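Week 4 handout: Gathering examples for a learning system
Module tutor: Madalena Magalhães
Version 11/25/25

Read this before the practical. The reading list is on the module page. Bring the handout with you, as the recording checklist near the end is the one we use in the session.

1. Where we are

Last week we looked at how a policy is trained from pairs of observation and action. The observation is whatever the system can sense at a given moment. The action is what the demonstrator did next. We took the pairs as given and spent our time on the training side. This week is about where the pairs come from, and what goes wrong with them.

Most of the faults that students report as training faults are faults in the examples. A model that hesitates over a task has often been shown people hesitating. A model that always starts on the left has often been shown people who always start on the left. Changing the network will not cure either of these.

2. Three ways to collect

Teleoperation. A person drives the robot directly, by joystick, by a matching pair of arms, or by a headset and hand controllers. The actions are recorded in the robot's own terms, so nothing needs converting. It is slow, and people tire of it quickly. The movements are also stiffer than the same person would make by hand.

Kinaesthetic teaching. A person takes hold of the arm and moves it through the task. This suits short tasks on a bench. It suits large tasks badly, and the person's own arms are usually in the camera view, where they will not be when the robot works alone.

Direct human demonstration. A person does the task in the ordinary way, with ordinary tools, while the movement of the hands and the view from the head are recorded. This is quick and the movements are natural. The cost comes later, when human movement has to be turned into something a robot can carry out.

The practical uses the third method. The task set is called Rornirness and covers household floor and surface work: mopping, sweeping, wiping down and putting away. The recording software is Navent. You do not need to install it at home.

3. Knowing where the hands are

A camera at head height sees what the person sees, more or less. It does not by itself tell us where each hand is in three dimensions, or which way it is turned. There are several ways to find out. Gloves with sensors work but change the grip. Software that finds the hand from the image alone has improved a great deal, but it loses fingers when they close round a handle.

A fiducial marker is a printed black-and-white square pattern of known size. If the software can see one clearly, it can work out the marker's position and angle relative to the camera. A flat marker is lost when it turns away, so we use a block with patterns on several faces. With a block on the back of each hand, at least one face is usually in view through a normal stroke of the arm.
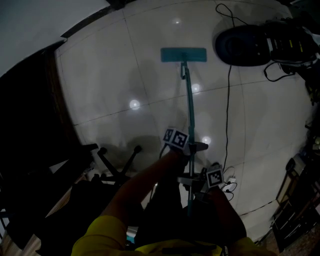

Fig. 1. Mopping a tiled floor, seen from head height. Both hands are on the pole and each carries a marker block.

Mopping is a useful task to think about for a few reasons. Both hands are on the same rigid pole, so the distance between them changes only when the grip changes. That gives us a check on the tracking. If the two blocks seem to drift apart while neither hand has moved along the pole, the tracking is wrong and that part of the recording should be flagged.

The mop head is a different matter. It is joined to the pole by a swivel, and knowing the position of the hands does not tell you which way the head is turned. The model has to get this from the image. Before the session, write down what you would add to the recording if you wanted the angle of the head measured directly, and what it would cost you in weight or bother.

Look also at the grout lines in Fig. 1. They are straight on the floor and strongly curved in the picture, as you would expect from such a wide view. A wide view keeps both hands and the mop head in sight together, but marker positions must be corrected for the bending before they are used. Use the calibration file supplied with your headset. Calibration files are not interchangeable, even between two cameras of the same model.

Lights are the other thing to watch. Glossy tiles give bright reflections, and a reflection moves across the floor as the head moves. A model trained in one room can learn to follow the reflections in place of the tiles. The best remedy is to record in more than one room. The second best is to change which lights are on between sets.

4. What counts as one example

We use the word episode for one complete attempt, from a stated start to a stated end. For mopping, the start is both hands on the pole and the head of the mop flat on the floor. The end is the head back on the floor at the finish mark with the hands still. Write the start and end down before you record anything. If two people in a pair have different ideas about when the task is finished, their episodes cannot be mixed.

Failed attempts are kept. Mark them as failed and say why in a few words: "lost grip", "head flipped over", "bumped chair". Last March's group deleted theirs as they went along, and we had no recoveries in the set at all. The trained policy could mop well enough from a good start and had no idea what to do once the head had turned over.

A recovery inside an otherwise good episode should be left in. Do not stop and begin again each time something small goes wrong.

5. Variety

The Purves set, which you used in Week 2, holds 2,270 episodes. The Polard set holds 1,000. In our own tests on the module, the smaller set gave the better policy on floors it had not seen. The Purves episodes were all recorded in one room by 2 people. The Polard episodes came from 31 rooms, with furniture left where it was.

Do not take this to mean that size is unimportant. Take it as a reason to ask what each further episode adds. When you plan a set, vary:

Starting position of the person and of the tool.
Direction of the first stroke.
Height of the demonstrator, by swapping roles.
Furniture, bags and leads within reach of the tool.
Lighting.

Do not vary the definition of the task, the marker size or the way the blocks are fixed to the hands.

On clutter: leave ordinary things on the floor if they are safe to leave. Chair bases, cables and the foot of a cabinet are the things a mop has to work round in a real room, and a set made only on clear floor teaches nothing about them. Cables must not lie where you will step. If you have to stand on or over one to finish a stroke, stop and move it.

6. Recording checklist

Work in pairs, one demonstrating and one at the laptop.

Check that the blocks are firm on the backs of the hands and the right way round. Left and right blocks have different codes.
Load the calibration file for your headset.
Hold both hands out in view and wait for Navent to show both as found.
Clap once in view of the camera. This lines up the picture with the hand tracks.
Say the episode number aloud.
Do the task at your normal speed.
Hold still at the end until your partner says stop.
Enter the result: done, failed or spoiled. Spoiled means a fault in the recording, such as a flat battery or a block come loose.

Swap roles after each set. Keep sleeves clear of the blocks. A loose cuff over the edge of a pattern is enough to lose the marker, and you may not notice until you look at the tracks.

7. Checking before you leave

Play back the first and last episodes of every set in full. For the rest, look at the tracking plot. Short gaps are filled in by the software and can be left. Long gaps are shaded red. An episode with a red gap in the middle of a stroke should be marked as spoiled, even if the mopping was good.

Then check that the picture and the tracks agree at the clap. If they are out, note the episode numbers and tell me before you upload. It can be put right afterwards, but only if we know which episodes are affected.

8. Questions to prepare

Come with short written answers. Half a page in total is enough.

Suppose a robot has only one arm. Which parts of a two-handed mopping episode could still be of use to it?
The hand positions are measured relative to the camera, and the camera moves with the head. What else do you need in order to place the hands in the room?
A pair records forty good episodes in one corner of one room. They have time for ten more. Where should these be recorded, and what should change?

Marks for the practical are for the set plan and the notes. The quality of the mopping is not marked. Upload the notes in the same folder as the recordings, with both names at the top of the file.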